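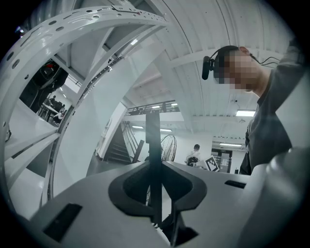

The last bus leaves Korkska at twenty past six. After that, a young person without a car has the petrol station, the steps of the closed library, and the telephone. I spent a good part of the summer in this town, and I heard about the bus more often than about any other thing. When I asked teenagers what made them feel low, I expected to hear about exams or about quarrels at home. These came too, but they came later in the conversation.

For many years, the research on sadness in young people has looked mainly inside the family and the school. This is natural, because these are the places where adults can see them. But a smaller group of studies asks a different question: what does it do to a person of fifteen or sixteen to live in a place where it is hard to meet others? Sociologists call this isolation of place. The young people in Korkska call it being stuck.

The town had a furniture factory until the nineties, and the streets near it are still named after trees. In those days the evening bus ran until eleven, for the late shift. When the shift disappeared, the bus became shorter, a little every few years. No one decided that young people should stay at home in the evening. It was a result of other decisions, about fuel and wages and the number of tickets sold.

The Shirima study, which began in October two years before the pandemic, followed 3,884 pupils in small towns and villages along the valley. They answered the same questions each autumn: how they slept, how often they saw friends outside school, whether they felt that somebody would notice if they were absent. The researchers also wrote down the distance from each home to the nearest stop, and the hour of the last bus.

The results are careful, and I will try to be careful with them also. Living far from a stop did not by itself go together with low mood. Many pupils on farms were quite content, especially those with brothers and sisters near their own age. The difference appeared among pupils who had changed school at eleven or twelve, when the village schools were joined together. Their old friends had gone in one direction and they had gone in another, and in the evening there was no way to cross the valley. In this group, the answers about loneliness were clearly worse, and they stayed worse for 2 years or more.

One can object that the quiet child perhaps goes out less because he is sad, and is not sad because he goes out less. The study cannot fully separate these two things. It did find that when one village received a later bus, the answers there became a little better the next autumn. It was only one village, and the authors do not build too much on it.

I visited that village, Lomavent. It has a church, a football field with one good goal, and a bus shelter where somebody has painted a very large fish. The later bus is paid for by the district, and its contract is renewed each year. A girl of seventeen told me she uses it perhaps once a week. What she liked was that she could say yes when she was invited. Before, she said, people had stopped asking her, and she did not blame them.

I have thought about this answer many times. We usually measure a service by how many people sit in it. On the evening I travelled, there were four passengers, including me, and the driver had the radio on quite loud. In the accounts of the district this bus must look like a waste. The people who do not sit in it, but know that they could, are not in the accounts.

Drornent, at the other end of the valley, has tried another way. The school there stays open until nine on two evenings, and parents take turns to drive pupils home. It has 213 pupils, so this is still possible. The head of the kitchen leaves soup. Some come for homework and some for table tennis, and a few, as far as I could see, only for the soup. Last winter the evenings stopped because of the virus, and they have started again this month with the windows open.

And the telephone? Adults in all these places told me that young people are not really alone now, they are connected all day. The young people were less sure. A boy in Korkska showed me a group chat with his old class from the village school. It was still there, with the same name and a picture of a goat. The last message was from spring, and it was a question about a lost jacket.

The district will discuss the bus contract again before the new year.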